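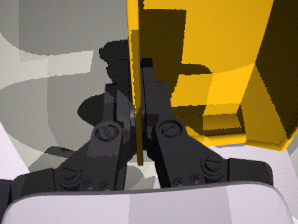

Edari opened its software floor to visitors on 5 April 2018, and I went along with more than 100 others, most of them from local machine shops and a couple of the colleges. The invitation had promised a look at how the company plans and checks its robot programs before they go near a real cell. It was mostly that, plus sandwiches.

The tour started in the planning group. Miroslava Zakharchenko runs it, and she took us in groups of 18. Her team looks after Bilyk, the in-house motion planner, which takes a grasp pose and works out a path for the arm to reach it. Bilyk used to plan to the pose and stop there. Since February it has planned the retreat as well, and it throws out any grasp it can't back away from. She said this rejected a lot of candidates at first, and that the grasp sampler had to be changed to offer a wider spread of wrist angles.

She ran a batch for us from the command line. It put 300 start positions through the planner and wrote a log with one line per attempt. The failures were sorted by cause: joint limit, collision on approach, collision on retreat, timeout. I'd have liked longer with that log. We get a single error code from our own system at work and have to guess at the rest.

Next door was Olirex, the simulator. Pui-shan Hsueh showed us the wrist view, where the simulated camera sits behind the gripper and looks out along the fingers. 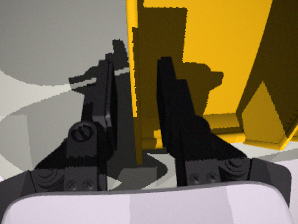

Olirex draws what the wrist camera would see and passes it to the perception module in place of a live feed. The shading is flat and the shadows have hard edges, and Hsueh said they keep it that way because it renders quickly on an ordinary desktop. She spent most of her time on segmentation. With a big yellow part that close to the fingers, a good share of its face can be in deep shadow, and a simple colour threshold will split one object into several. Their fix is to use depth to join the regions back together and treat colour as a hint. You can also move the light in the simulator and rerun the same approach, so a fault that depends on shadow can be repeated on demand.

Someone asked how well the simulator matches the real arm. The answer was that free motion matches well and contact does not. Anything that depends on friction still gets tested on hardware.

The last stop was Titlow, the tool that ties the other two together. It reruns a fixed set of tasks overnight whenever the planner or the perception code changes, and flags any task that has got slower or started to fail. There were 2 flags on the screen when we came through, both timeouts in the planner. Zakharchenko had already opened a ticket for each.

The tour took most of the afternoon. Parking is behind the building, off the side street, and you need to sign in at the front desk before going up.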